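Broklow Garment Steamer: Review

The Broklow was assessed over one season in the textile room at Ballton, where a teaching collection of Asian dress is kept for loan to schools. The collection holds 46 garments, chiefly silk tunics, wrapped skirts and lined jackets. Creasing after transport is the usual difficulty, and a hot iron is unsuitable for most of the older pieces.
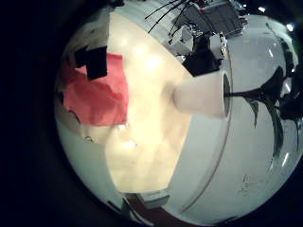 Steam was ready in 2 minutes from a cold start. On its lowest setting the Broklow relaxed fold lines in plain silk after a single pass, with no water marks on the lining. Pleated skirts needed more patience, and the narrow nozzle is recommended for these. Brocade with metal thread was not treated.

The handle is comfortable, though the hose is short for full-length robes. The tank must be refilled often when several garments are prepared together.
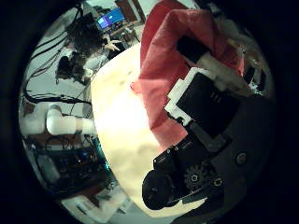
Comparison with the Flamo

The Flamo, used here for 7 years, has the larger tank but drips when tilted. A long tunic by the maker Tôn was finished more evenly with the Broklow. The Flamo remains adequate for cotton.

Recommended for small collections. Spare nozzles are sold separately.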